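衣服洗坏了，算谁的

一条裤子洗过之后短了两指，标签上写的是“可机洗”。这种事几乎人人碰到过，奇怪的是，碰到的人多半先怪自己：水温是不是高了，是不是不该和毛巾一起扔进去，洗衣液是不是倒多了。很少有人回过头去怪那块缝在腰里、扎得人发痒的小布条。

我怪它。过去几个月我一直在看洗涤标签，看得越多，越觉得它像一份没人核对过的免责声明。

先说那几个符号。一只盆，一个三角，一个方框，一只熨斗，一个圆圈。盆里画一只手是手洗，盆下面加一道横线是缓和程序，加两道是非常缓和。三角管漂白，圆圈是给干洗店看的，里面的字母指的是溶剂。我问过身边的朋友，能把三角讲清楚的没几个，有一位很肯定地说那是“小心地滑”。一套要靠背诵才能看懂的图形，印在每件衣服上，然后大家默认你看懂了。

再说它是怎么来的。外行人会以为，一件衣服上市之前，总有人把它放进机器里洗上若干遍，量尺寸，看掉色，再决定写三十度还是四十度。有的厂家确实这样做，而且做得很认真。可也有不少标签是另一种来历：面料商给一个建议，成衣厂照抄，品牌方再往下压一档。三十度能洗的写成手洗，手洗没问题的写成只可干洗。往下压不花一分钱，往上写却要担风险，换了谁都会往下压。

Mamta Shukla在成衣行业做了多年质检，后来离开工厂，替几家小品牌审标签。我问她，“只可干洗”四个字里有多少水分。她想了一会儿才开口。

“要看是谁写的。真丝、带衬的西装、有粘合衬的大衣，我劝你老实送去。一条涤纶连衣裙写只可干洗，我会先翻里子，看看有没有什么东西怕水。很多时候翻不出来。”

那为什么还这么写？

“因为写了就没有人退货。你自己水洗，缩了，那是你不看标签。”

这话我信一大半。剩下的一小半，是因为审标签的人也靠标签吃饭，她说现状有多乱，对她的生意总没有坏处。她听我这样讲，笑了，说可以理解。

标签往下压，消费者就往上猜，于是中间空出一块地方，谁都想进来卖点东西。

洗涤剂是最早进来的。货架上现在有深色专用、运动专用、羊毛专用、婴儿专用，还有一种专门对付“顽固异味”的。我在超市把Clodby牌的三种洗衣液背面的成分表拍下来，回家放大了对着看。运动款比普通款多了香精和一种酶，深色款少了增白剂，其余的排列几乎一样，价格差得却不小。深色款不加增白剂，这个道理站得住，黑衣服用它不容易泛出那层灰白。运动款我就说不好了。汗味洗不掉，常见的毛病是衣服塞得太满、柔顺剂用得太勤，换一瓶更香的，只是让汗味和香味一起留在衣服上。

接着是机器。Vudent去年推出的那台洗衣机有一个“智能识别”程序，说能根据重量和浊度自动调整。我在卖场里请销售员讲一讲，它怎么知道里面是羊毛还是棉。他说它不知道。重量它知道，水脏不脏它也知道，至于料子，“您还是得自己选一下”。我挺喜欢这位销售员。那台机器的宣传册上画着一件毛衣，旁边有一个发光的对勾，毛衣究竟是什么毛，册子里没有交代。

比较难对付的是那些教人洗衣服的内容。今年六月，网上流行过一阵子白醋泡衣服，说能固色，能除味，能软化，还能杀菌。我把四条拆开来查。软化有一点道理，醋能中和残留的碱，硬水地区的毛巾漂洗时加一点，手感会好些。除味也算有限地成立。固色基本是老话传下来的，现在的染料和过去不是一回事，染料在出厂时固没固住，回家泡醋补不回来。杀菌就不要指望了，至少不要指望兑过水的那点浓度。四条里勉强成立两条，视频底下却有许多人留言说“亲测有效”。我很想知道他们是怎么测的，有没有留一件没泡过的做对照。

我自己测过一次，谈不上严谨。我买了两条同款同色的红色针织短裤，一条照标签冷水反面洗，一条四十度随便洗，各洗5次，都晾在阴面。到最后，两条放在一起我能看出差别，随便洗的那条颜色略浅，腰头松了一点。分开拿给家里人看，他们就看不出来了。这个结果让两边都不太舒服：标签说的没有错，可它警告的那个后果，放在日常里又轻得很。
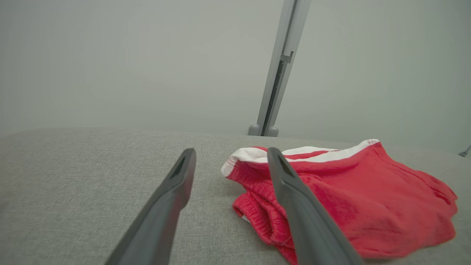
也有重的时候。羊毛缩绒是不可逆的，真丝遇碱会发硬，粘合衬一起泡，整片前襟就废了。问题在于，标签用同一种口气说所有的事。它讲“羊毛衫不可机洗”时，和讲“涤纶T恤请勿浸泡”时一样严肃，听多了，人就把两句都当成耳旁风。真正要命的那一句，就这么被淹没在客套话里。

干洗店那边又是另一套说法。我家附近有一家Trultirard，连锁的，门脸很亮，墙上贴着价目表，普通大衣和“高档大衣”分两个价。我问高档怎么算，店员说看牌子。我说同样的羊毛，同样的衬里，牌子不一样，洗法一样吗？她说洗法一样，“责任不一样”。这回答比墙上那张表诚实得多。我付的差价里没有更好的溶剂，也没有更细的手工，买的是万一洗坏了以后的那场谈话。

说到洗坏了以后，小票背面的条款值得读一读。我手里这张写着，最高赔偿不超过洗涤费的若干倍，贵重衣物请事先声明并另行保值。去年朋友送洗一件大衣，买的时候2,000元，取回来左肩上多出一块亮斑。店里先说是原来就有，后来说是面料老化，最后答应免洗一次。她没有保值，也没有送洗前的照片，争了一阵就算了。那件大衣的标签上恰好写着“只可干洗”，她每一步都照做了。

所以我对“严格按照标签洗护”这句话一直有点抵触。照做不保证什么，不照做却一定由你负责，这样的约定放在别的行业，早有人拿出来逐条讨论了。在衣服上，大家觉得不值当，几百块的东西，坏了再买。品牌也乐得你再买。

有没有做得好一点的？有。一家叫Valtonen的小牌子在标签上多写了一行字，告诉你为什么：“内有粘合衬，水洗会起泡。”短短一句，比五个符号都管用，我看完就知道该怕什么，不该怕什么。他们的吊牌上还印着预缩率，洗前洗后各是多少。数字是不是每一批都准，我没有条件验证，但敢印出来，总算是给了人一个可以较真的地方。可惜它家衣服不便宜，款式也不多，裤子的版型我穿着不合适。

我问Mamta Shukla，多写这一行要多少成本。她说布条长一点，印刷贵一点，摊到每件上几乎可以不计，难的是得有人真去弄清楚那件衣服怕什么。弄清楚之后写下来，写下来之后就得认。

她现在洗自己的衣服，大部分是三十度，短程序，装到大半桶就停，羊毛和真丝另外放，拉链拉上，深色翻面。新衣服头一回单独洗，先拿湿的白布在缝份里擦一下，看掉不掉色。柔顺剂她不用，运动服尤其不用。烘干机她用得很少，她认为家里大多数“洗缩了”的衣服，其实是烘缩的。

最后这一条我后来留了心。回想起来，我开头说的那条短了两指的裤子，标签上盆的符号下面没有横线，确实可以机洗。可是旁边还有个方框，里面一个圆，上面打了叉。我把它烘了。

裤子我还留着，夏天在家当七分裤穿。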